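January 6, 2022
By the Prandora home team

We use cookies to improve your visit. Accept / Manage

Talk notes - Making the bed with a mat on it (Esirthorpe evening, 20 min slot)

1. Open
Thanks for coming, coats on the back chairs. Ask who sleeps on a bamboo mat. Hands up. Then who ever cleans under it - wait for the laugh.
Main point early: clear the bed first. Whole bed. Folding on top of a half full bed takes twice as long.

2. The mat
Slats run long, stitching goes across. Wipe WITH the slats, damp cloth, wrung out hard. Scrollwork down the middle is printed, so no scrubbing brush. Pass round the Mulligan sample here, dont forget to get it back. 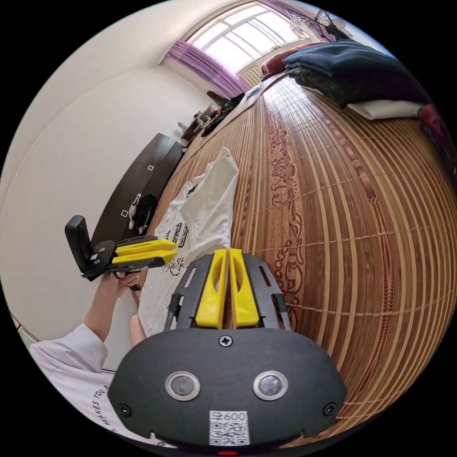

3. Clothes on the bed
Everybody does it. Dark pile here, dark pile there, more on top of the wardrobe. Two piles only - wear again, wash. Third pile is were it goes wrong.
Fold light stuff first, easier to see on the mat. Pillow last.
Sheet under the mat: let it hang even, tug from the corners. Flowers showing at the side is fine, I like it.
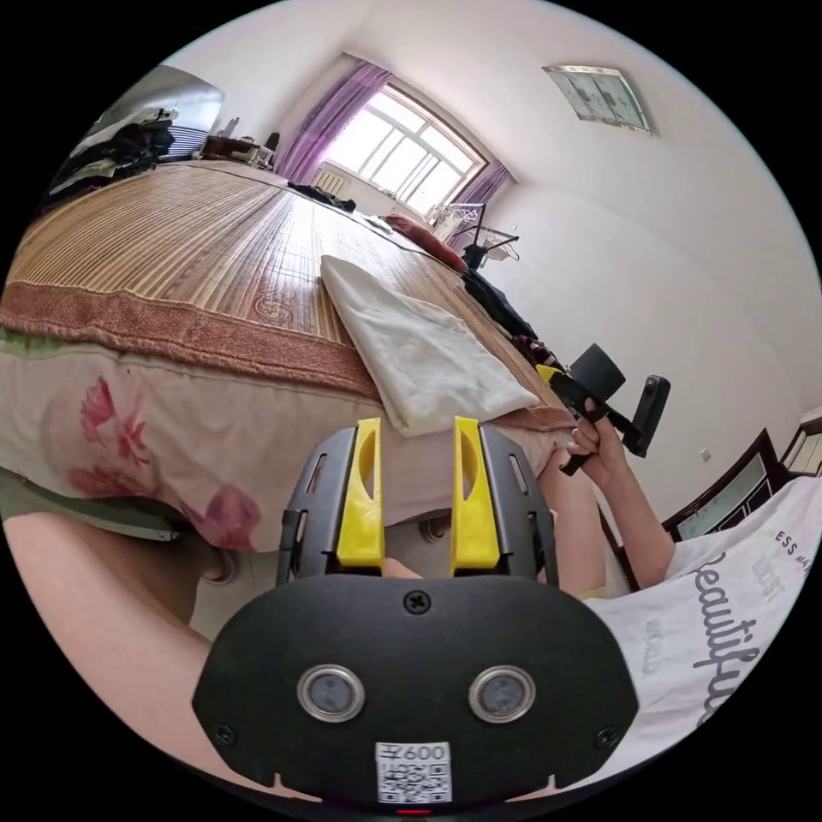
Purple curtains, red pillow, clothes still to sort.

4. Close
Open the window 20 minutes before the mat goes back down. Plulton handouts by the door, printed 70. Next one in March. Questions - keep it short, room has to be locked up.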